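Robots Learn the Produce Aisle, and the Pickers Are Doing the Teaching

May 2025

The training room at Idira is laid out like a corner of a grocery store, and for the crew that fills online orders it has become the most talked-about room in the building. A two-armed robot is learning to do the first part of their job: take vegetables from the display, put them in a shopping basket and get the basket ready to go.

Hina Minhas picked orders for the company for years before she moved over to the robot project in January. She now runs the practice sessions, and she loves it. "I know how a carrot should be picked up," she said. "I just never had to explain it to anybody before!" 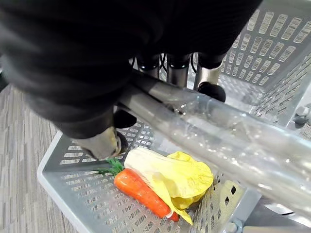
Practice starts with toy vegetables, and a session can run to 50 picks before lunch. Minhas marks each one on a tablet, along with a note on the grip. Those notes go to Stavros Tsoukalas, the lead engineer, who says the old hands on the picking crew catch things his own team would miss. Carrying is its own lesson, and baskets were the crew's idea. Every order in the store leaves in one, so they wanted the robot to work with the same thing they do.
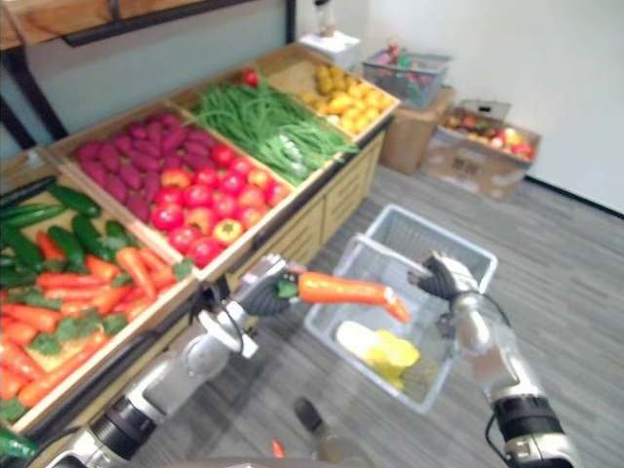 The change on the floor is already being planned. Of the 39 people on the picking crew, 20 have signed up for a paid course in running and checking the robots, taught on company time by Shazia Lashari. The rest will stay on orders, with more time for the jobs shoppers care about most, like choosing ripe fruit and calling customers about substitutions. Idira has told the crew in writing that no hours will be cut during the trial.

Aqeel Swati, who works the early shift, asked a lot of hard questions at the first staff meeting and then put his name down for the course. His back is one reason. "All that bending and lifting, I'm happy to share it," he said.
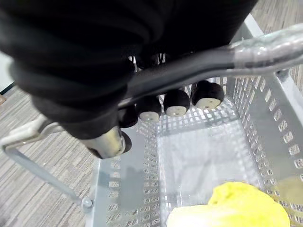

There is plenty left to work on. Speed is the big one, and Tsoukalas wants 100 clean orders in a row in the training room before the robot goes anywhere near the real aisles. Lashari's second course opens once the first group finishes, and the sign-up sheet is in the break room.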